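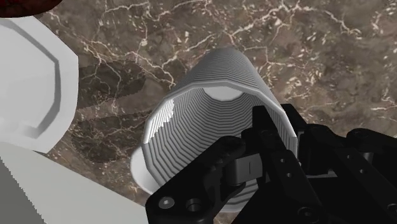
December 10, 2025: glaze adhesion, ribbed ware

Seven test tiles out of the Osman kiln. Drokance white over Nurkum stoneware body, 21 minute hold at peak. Crawling on 2 tiles, both from the batch Zuweira bisqued in April. Remaining 5 clean, no pinholes.

Suspect dust on the old bisque. Wipe down and refire one before changing the recipe.

Marcelle wants the specific gravity logged at each dip. Sheet is on the glaze shelf.

To do: order cones.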